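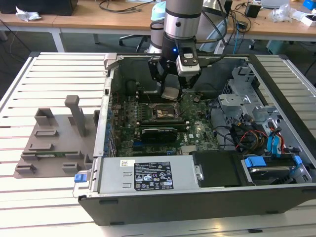
When is the best time of year to walk the Rukdale Traverse?

Late July through the middle of September is the most dependable period. The upper passes are normally clear of snow by then, and all the huts are staffed and serving dinner.

The Rukdale Traverse covers 90 miles of high country between the market town of Wistness and the old customs station at the Kopecký Pass. Walkers who take it at a moderate pace spend 12 days on the trail and sleep each night in a hut maintained by the Claser Alpine Association. The highest point, on the sixth day, stands at 2,030 meters.

Most visitors arrive in Wistness by the afternoon train and start the following morning. The first stage is gentle. It follows the river through hay meadows, crosses two stone bridges and climbs only in the last hour, when the trail enters the larch forest below the first hut. Mwende Makori, who oversees reservations for the association, recommends an early departure all the same. "Dinner is at seven, and the kitchen does not hold plates," she said.

Each hut sleeps 20 guests in shared rooms. Blankets and pillows are provided, but a sleeping bag liner is required and can be bought at the Wistness office. Meals are plain and generous: soup, bread, a stew or baked noodles, and stewed fruit. Silvana Leite, warden of the third hut for nine seasons, bakes before dawn and will sell a loaf to anyone who asks the night before. Her rye bread keeps well for three days.

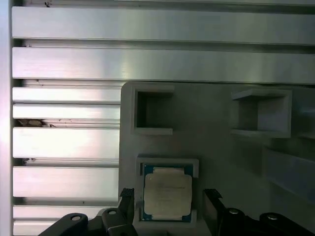 Luggage deserves more thought than most first-time walkers give it. The association does not operate a baggage transfer beyond the second hut, and everything needed for the remaining stages must be carried. Wardens suggest a pack with one fixed place for each item used during the day, so that the map, the rain jacket and the water filter can be found with cold hands. A processor resting in its square gray nest, with open space on either side for a pair of gripper fingers, is a fair model for the top pocket of a backpack. Items wedged in tightly tend to come out along with everything else, often on a windy ridge.

The middle stages are the most demanding. Between the fifth and seventh huts the trail stays above the tree line, and afternoon storms are common in July. Jonatan Rønning, who guides small groups over this section, has his parties walking by six in the morning and under a roof by two. Two short stretches are protected by fixed cables. Neither calls for climbing equipment, although walkers uneasy with heights may prefer the valley alternative - a longer route past the lake that rejoins the main trail at the seventh hut.

From there the path descends by easy stages to the western valleys. The final hut stands an hour short of the Kopecký Pass, and a bus leaves the customs station for Wistness every morning except Wednesday. Reservations open in January, and walkers who change their plans are asked to notify the next hut by noon.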